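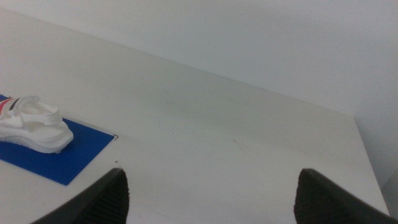

Cor Van Acker's comment on the first draft was that a class is a bad place to collect data, full stop, and that any policy trained on it would learn the students' habits before it learned the task. We took this seriously. Section 4 was mostly rewritten after it.

Figure 2. Shoe station, view from the robot's camera. Both fingers open, sandal on the blue mat, black mark on the table just past the mat corner.

4. Collecting demonstrations in the Hoslow course

4.1 Setup

The course ran as a one-semester elective, about 30 students, most with no robotics before. Pairs. Each pair signed up for slots at a station and drove the arm by teleoperation using Prakau, our own logging and control software. The shoe station is the one reported here. The other stations had their own problems and are left for the appendix.

The task is short: pick up a shoe, put it down on the mat with the toe pointing the way the prompt says. Some prompts start with the shoe already on the mat and only ask for a turn. Sandals were added in March of the first year, after the closed shoes turned out too easy. A strap gives the fingers something to hook, and hooking is not what we wanted — but it's what people do, so we kept it and labeled it.

Mat position matters more than we had planned for. In the first weeks the mat was simply laid down by whoever came in first. Later it was set against a corner mark on the table and stayed there between slots, apart from small rotations. Episodes from before the mark carry a flag in the log. We train with and without them (Section 5).

4.2 Instructions to students

One page. Start with the fingers open, no contact. Don't rush the approach. If the grasp slips, keep going, don't restart. The last rule was ignored a lot in the beginning, and students pressed reset as soon as anything looked ugly, so the early logs have almost no recoveries in them. Abílio Peixoto changed the grading so that a recovered episode counted the same as a clean one. Resets dropped the same week. Should have been done from the start.

Students also wrote a sentence or two per slot in the shared notebook. Quality uneven. Some of it very usefull ("strap catches on left finger if you come in low"), some of it just a signature.

4.3 What was kept

The course produced 3,415 episodes at the shoe station. We removed 103 by hand: frozen camera stream, a missing gripper channel, arm stopped by the limit switch before it reached the table. Failed grasps were not removed. Slow ones neither. Trimming was limited to idle time at the start, where the operator is reading the prompt and the arm does nothing.

Labels come from the students and were checked by the other member of the pair. Disagreements went to a teaching assistant. Most disagreements were over the word "hook" versus "pinch" on heel straps, and in a fair number of them both labels could be defended from the video. We merged the two for training. The seperate labels are still in the release.

4.4 Operator habits

Back to Van Acker's point. It is partly right. A classifier given only the first seconds of gripper motion can tell some pairs apart, the same way one recognizes handwriting. Two pairs always came in from the right, whatever the prompt. One closed the fingers halfway during the approach and opened them again just before contact, every time, for no reason they could give us.

What we did about it: split by pair, never by episode. No pair appears in both training and test. With a random split the numbers look a good deal better and we don't report them as a main result. We also tried rotating partners mid-semester, which did blur the habits, but the students hated it and the notebook entries got thinner. Dropped for the second year.

4.5 Limits

One room, one table, pale surface against a pale wall. White shoes on that table lose contrast at the sole edge once they are off the mat, and depth gets noisy there. The Siriwardena variant of the encoder copes with it somewhat better, see Table 3. We have not tested darker surfaces. Lighting was left alone through the whole semester, overhead only, so nothing can be said on shadows.

Students knew they were graded. Effect unknown, no ungraded group to compare with. A repeat with club members outside of class is set up and will use the same mat position and the same one-page instructions, with the slip rule moved to the top.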